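Right, thread time. I have signed up for a book swap by post and I am far too excited about it 📚

It's called the Prutdale Book Swap. You send one book you love to a stranger, and a different stranger sends one to you. That's the whole thing. No themes, no forms (well, one form).

I did it last October as well and ended up with a water-stained crime novel set on a ferry. I'd never have picked it up in a shop. Read it in two sittings and then missed my stop on the bus finishing the last chapter!
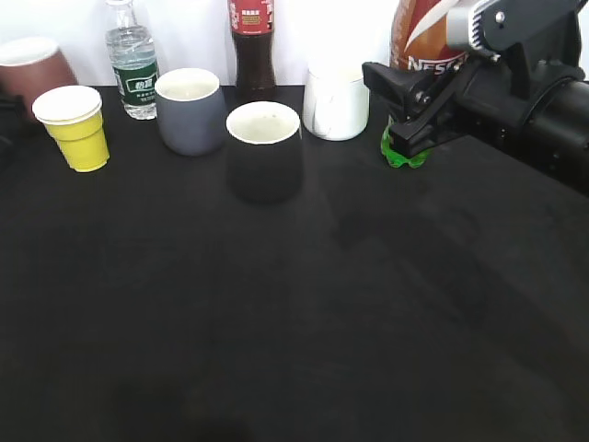
So now I have to choose what to send and I'm in bits. Almost 30 books on the landing floor at the moment. I keep stepping over them to get to the bathroom and changing my mind on the way back.

Front runner is Furkulano by Zübeyde Kırmızıgül. It's about two sisters who inherit a lighthouse and can't agree on what colour to paint the door. I cried at the door bit. I have pressed this book on everyone I know and my brother still hasn't opened his.

Trouble is, it's my only copy and it's got my scribbles in the margins. Do you send a stranger your scribbles? I quite like finding other people's. My mum says it's like lending someone your toothbrush.

Other option is Anwood, which is shorter and has a much better dog in it. But the middle drags — there's a very long dinner — and I don't want a stranger giving up on page 90 and thinking badly of me.

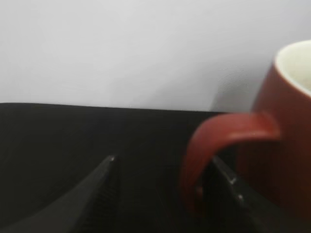 A mug against the wall.

Posting deadline is April 20, 2021, so I've got a bit of time, but I know what I'm like. Last time I was taping up the parcel in the post office queue with tape I'd had to buy in the post office.

Oh, and they've got 2,000 people signed up this year!! Someone out there is stepping over their own pile right now, trying to pick mine. Please let it not be the new Sqalli, I've already got two copies.

Going to sleep on it. If you've read either of them, tell me which one you'd want through your letterbox. And yes to scribbles or no to scribbles?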